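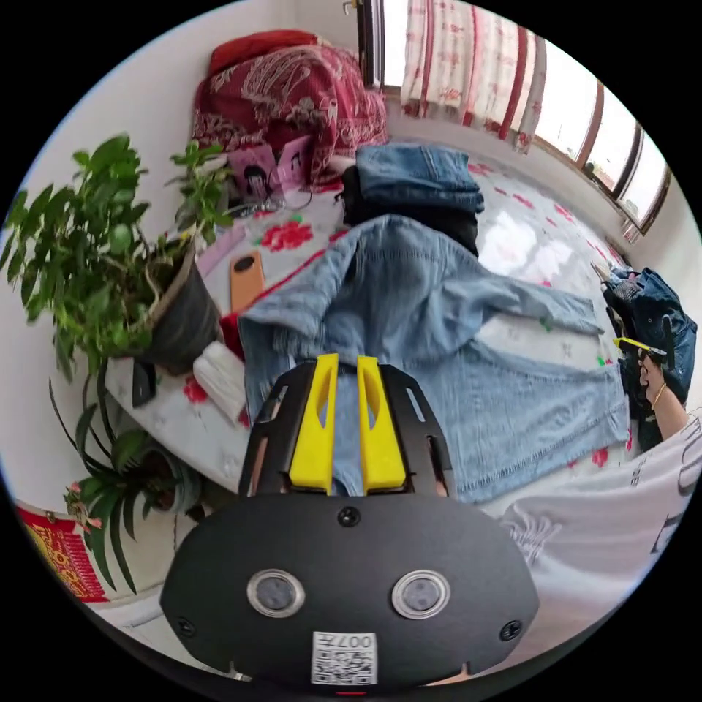 Natalie Fothergill

To: Brekwood Mending List
Subject: Re: Re: hand-me-down denim, what to fix and what to leave

Picking this up again after the break. I have quoted the part of Burgi's message I'm answering and cut the rest, because the digest was getting long.

Burgi Tanner wrote:
> My nephew has been given a jean jacket that was his grandfather's.
> The cuffs are frayed through at the fold and one underarm seam has
> opened. The denim itself is soft but sound. I don't want to make it
> look new. Would you patch the cuffs or turn them? And do you wash
> first or mend first? I have read both. I also have two cotton bed
> sheets from the same house, worn thin down the middle, and I'd like
> to save those if it isn't silly.

It isn't silly. I'll take the jacket first.

Wash first. I know Vinzenz disagrees and we went over this last winter. Old denim can still shrink a little, and if you put a new patch on before the first wash you can end up with a pucker all the way around it. Wash the patch fabric too, twice if it is new. Cold water, inside out, buttons done up. Baste the open underarm seam shut before it goes in, with big loose stitches, or the wash will open it further.

Then lay it out flat somewhere large and go over it. I use the bed. A table is never wide enough once the sleeves are out, and you want to see both sides of the body at the same time. Mark every thin spot with a safety pin. Hold the sleeves up to a lamp one at a time, since the elbows usually go next and it doesn't show from the outside until it's nearly too late.

For the cuffs, I would bind them. Turning works on shirts, but a jean jacket cuff is thick and the buttonhole ends up in the wrong place. Cut a strip of lighter cotton on the straight grain, wrap it over the worn fold, turn both edges under and stitch by hand. It will show. On a jacket that age I think that's fine.

The underarm should be resewn from the inside with a backstitch and then sewn again a hair outside the first row. If the original was a felled seam you can try to fold it back the way it was, but the fabric is often too tired to fold twice. Put a small diamond of soft cotton behind the point where the seams cross. That is where mine always go.

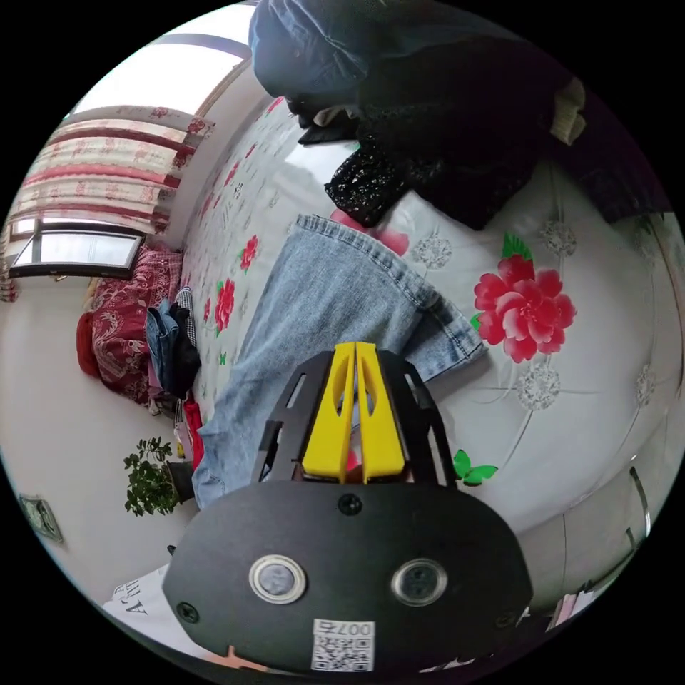
Photo: Liesl Lüthi

Now the sheets. If they are worn down the middle and good at the sides, the old answer is sides to middle. Tear or cut the sheet down its length through the worn part. Trim the thin fabric off each half. Put the two outer edges together, which are the strong ones, and join them with a flat seam. Hem the new outside edges. You lose some width, so check it against the mattress before you cut anything. I didn't once, and I have a very nice sheet that fits nothing.

Patterned sheets are harder because the print will not meet at the new seam. With big flowers you will have half of one flower next to half of another. Žydrūnas suggested sliding one half up or down until the halves look less wrong, then trimming the ends level. I have tried it and it helps a bit – you give up some length at both ends, so only do it on a long sheet. With a small all-over print it doesn't matter.

Thread: I had been buying the Procházka cotton on the 300 meter spools, and the shop in Tremholm no longer carries it. If anyone knows who does, please write to the list and not just to me. Polyester will hold, but on a very old sheet it can be stronger than the cloth and cut through it over time.

For the flat seam I set the machine to 13 stitches to the inch. Shorter than that and you are making a row of holes to tear along.

If a sheet is thin all over, don't bother joining it. Cut it up for pillowcase linings, pressing cloths or patches for other sheets. Keep the scraps from printed ones, as they make good pocket bags for jackets, and I'd look at Burgi's jacket pockets while it is laid out. There is nearly always a hole in the corner of at least one.

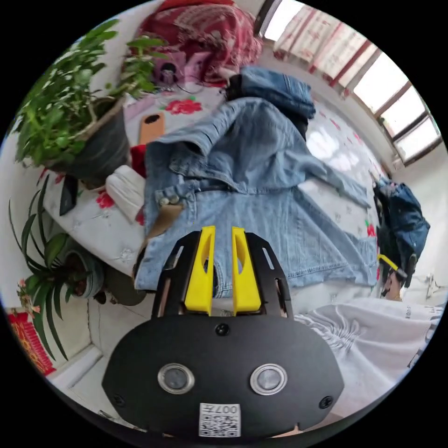
By Žydrūnas Adomaitis

Adding to Natalie's message so it all goes out in one digest.

I agree on binding the cuffs. If the buttonhole is torn as well, work around it with a close buttonhole stitch before you bind, not after. A waxed thread makes this much easier.

On sliding the sheet halves, I should have said to pin the whole length and lay it on the bed before sewing. It looks different flat than it does held up.

The Bendora pattern sheet for pocket bags is in the list files, under February of last year. It is drawn for a man's medium. Liesl has a smaller one she can scan if there is interest.

To leave the list, send a blank message with "remove" in the subject line.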